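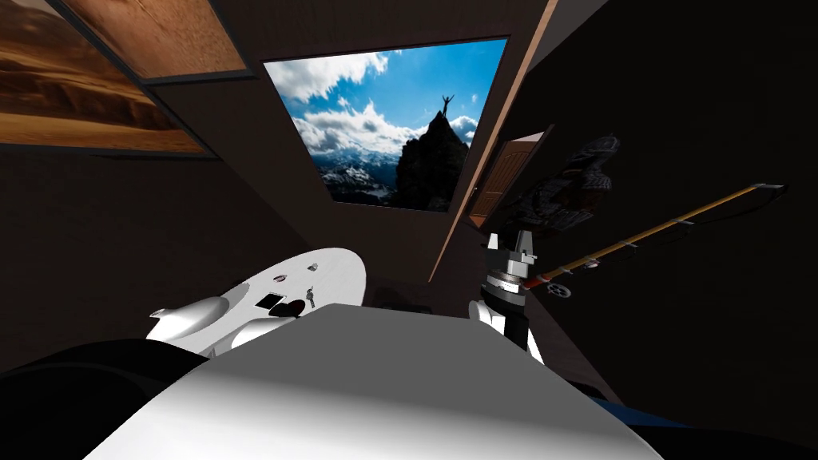 Illustration: Jutus

News > Local > Arts

Cronin library to lend framed prints starting in March

2021-01-04

The Cronin Public Library will let cardholders borrow framed prints and take them home for up to 98 days, the library announced. The first pictures will be available in March.

The collection has 119 prints to start with. Most are landscapes, maps and nature photographs, with a smaller group of abstract work. All of them come framed and ready to hang, and the largest will fit on the back seat of a regular car, according to the library.

Anyone with an adult card in good standing can have two prints out at a time. There is no fee. Late returns will not be fined, but a borrower who keeps a print past the due date will not be able to take out another until it is back.

Daiane Trindade, the librarian in charge of the collection, said people have been asking for something like this since the branch on Plollel Street held a print sale two years ago.

"They'd stand there with one in their hands and say, I like it, but I don't know if I'll like it in a year," Trindade said. "With a loan you can find out. If it's wrong for the room, bring it back."

The long loan period was set after the library spoke with readers at both branches. An earlier plan called for three weeks, the same as for books, and most people said that was too short to bother putting a nail in the wall.
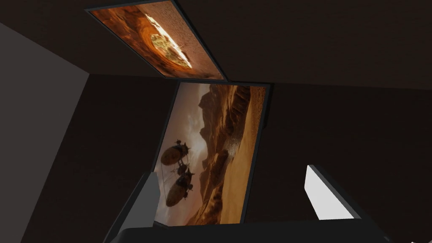

Framed pictures in a dark room, one of them showing a crater in orange desert terrain.

Framing was done by Jevov, a shop on the east side of town, at a cost of $68 per print. The prints have acrylic fronts in place of glass – lighter to carry, and safer if one falls. Each has a number on the back that matches its record in the catalog.

The money came from a bequest left to the library for the arts. Part of it has been set aside for repairs and for new prints next year. Trindade said she expects to add travel photography first, along with more work by people who live in the county.

Borrowers will be asked to keep prints out of bathrooms and away from stoves and heaters. Small scratches on a frame are considered normal wear. For a lost or badly damaged print, the charge is the cost of framing it again.

Holds can be placed online or by phone beginning in the last week before lending opens. Pickup will be at the main branch only, at the side door on the parking lot, where there is room to load a car. Returns go to the same door during open hours – prints cannot be left in the book drop.

The library has around 1,250 active adult cardholders. A printed list of the collection will be kept at the front desk of both branches.

More local news
Plollel Street water main work moved to spring
School board sets dates for budget meetings
Winter coat drive extended at main branch
Bus route 4 returns to full schedule

Contact the newsroom | Copyright 2021 | Back to top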